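From: Cecilia Atinga
To: Skivlow list
Date: 26 January 2024
Subject: Re: [skivlow] Nadoris vinyl, anyone had theirs?

Damilola Dauda wrote:
> Has anyone's copy of the Nadoris LP turned up yet? I ordered in
> November, got the download code straight away and then nothing.
> Also, is it true they've dropped the long version of Parnstead
> from side two? I'll be gutted if so.

Hi Damilola, hi all,

Mine came yesterday! Number 338, written on the back in silver pen, and a bit dinged at one corner but I can live with that. The label told me they were posting them in number order, so if yours is higher than mine I'd give it another week before you start sending cross emails.

Parnstead is on there, don't panic, but it's the shorter take with the brass fading out early. I played it 2 times in a row last night to be sure. The long one is only on the download, after the last track, and I do think that's a shame — the whole point of that song for me is the slow bit where the drums drop away and it's only Aarne Juntunen on the harmonium. When they did it at the Iyamu in November it must have gone on for 10 minutes and I'd happily have stood there for another ten.

The rest of side two is lovely though. Much warmer than the files, and you can finally hear what the bass is up to on the opener (loads, the busy thing). Side one I'm less sure of. There's a lot of hiss before the first song and I can't tell if it's meant or if I've got a duff copy, so could somebody else have a listen and report back? 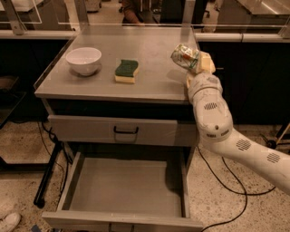 Remigiusz Stępień reckons the hiss is meant, as it's on his copy too and stops dead when the voice comes in, and he says to try it on headphones before sending anything back. So I shall, tonight.

Oh, and the lyric sheet has the second verse of the title song completely different from what she sings. Early draft, maybe? I rather prefer the printed one.

Nkechi, are you still after a spare ticket for the spring show? I've got one going at what I paid for it. Mail me off list.

Cecilia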